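Start | Produkte | Anleitungen | Support

Diese Website verwendet Cookies. Einstellungen | Akzeptieren

Textilset Tovar für Zweiarmroboter einrichten

1. Klare Kunststoffbox auf den Tisch stellen und im Menü als Behälter anlegen.
2. Tücher ungefaltet einlegen. Das Set kommt mit 64 Stück.
3. Greifkraft auf Stufe "Stoff" setzen.

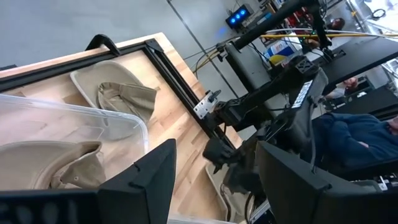
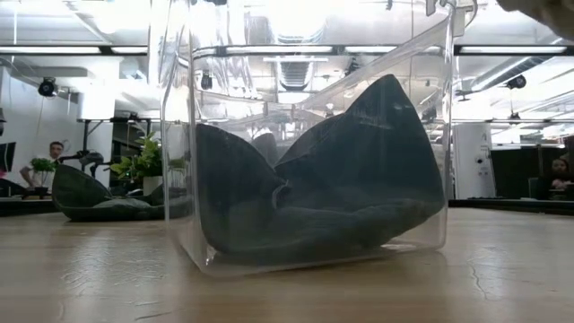 4. Probelauf mit einem Tuch starten. Greift der Arm daneben, die Höhe neu einmessen.
5. Nach 1000 Griffen die Fingerbeläge tauschen (Bestellnr. 1288).

Ersatzteile liefert Vesholm.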